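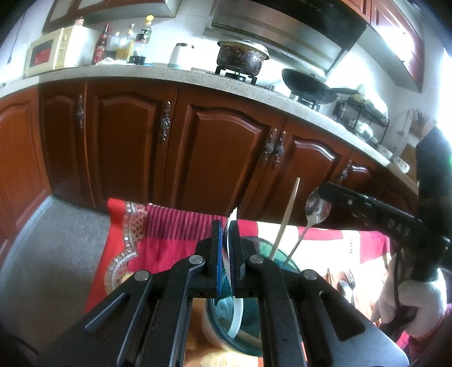
3.2 Recording rules

The rules in this section apply to every session recorded with hand-held grippers at the Kutdale and Eltbridge sites. They were first written as advice to operators. After the October review they were made binding, and a session that breaks any of them is now held back from the training set until it has been checked by a second person.

Rule 1 (grip before motion). The operator closes the fingers on the item and holds still for a short pause before lifting. Without the pause, the moment of contact is hard to find in the recorded finger width, and the automatic splitter tends to place the start of the lift too early. The pause need not be timed. Operators who tried to count it out moved less naturally in the rest of the task.

Rule 2 (two tools, two roles). When a task uses a gripper in each hand, one is named the working tool and the other the support tool before recording starts. Roles may change between episodes and must not change within one. Figure 3 shows a table task with two grippers present: one holds a thin white item between its blue pads over a teal glass bowl, and the other is held at the right by a gloved hand. The labeling sheet asks only which tool is in contact with an item – it does not ask which hand is dominant.

Figure 3. Table task in a home kitchen, recorded from the camera on one gripper. A second gripper, marked "DAS", is at the right. A wooden stick and a metal spoon stand in the bowl.

Rule 3 (keep the fingers in view). The inner faces of both fingers must stay visible to the tool's own camera for the whole episode. Dishware is the usual cause of trouble. When the fingers go deep into a bowl, the rim hides the pads, and the episode then has a gap in which contact can only be guessed from the finger width. Operators approach from above where the item allows it and stop recording if the pads are lost for longer than a brief moment.

Rule 4 (leave the room as it is). Homes are not cleared or restaged beyond what safety requires. Counters, cabinets and stoves in the background stay as the household keeps them. We considered a plain backdrop, as used in the Tonar protocol, and rejected it for home sessions. Policies trained on our own plain-backdrop episodes did well on the bench and poorly in kitchens. Safety limits still apply: burners are off, sharp knives are put away, and no kettle with hot water in it may be within reach of either tool.

Rule 5 (tableware). Glass and ceramic items are allowed if they are free of chips and stand fully on the table. Tall items left standing in a bowl, such as spoons, are treated as part of the task and listed on the session sheet, even when the operator does not plan to touch them. Patterned tablecloths are allowed. They must lie flat where items are set down, as a fold can tip a light item and the result looks like a failed release.

Rule 6 (hands). Operators wear plain gloves. This keeps skin tone, rings and tattoos out of the data and makes the hand easier to mask. Gloves are changed when soiled.

3.3 Effect of the rules

We compared sessions recorded before and after the rules became binding. The earlier group has 354 episodes and the later group has 500. Both were checked against the same list by reviewers who did not know which group an episode came from. In the earlier group, nearly 9 percent of episodes were rejected, most often for hidden fingers. In the later group the figure was 3 percent. The two groups differ in operator experience as well, and we cannot separate that effect from the effect of the rules.

Rule 2 gave the least clear result. Role changes within an episode became rare, but operators reported that fixed roles felt forced in tasks where an item is passed from one tool to the other. For these tasks the Van der Linden guideline allows one planned change, marked by a pause with both tools closed on the item. We have adopted this wording for the next revision and will report on it separately.

Rule 4 raised the most questions from households. Some wished to tidy up before a visit. The consent form now states that they may do so, provided that it is finished before the first episode and that nothing is moved between episodes of the same task.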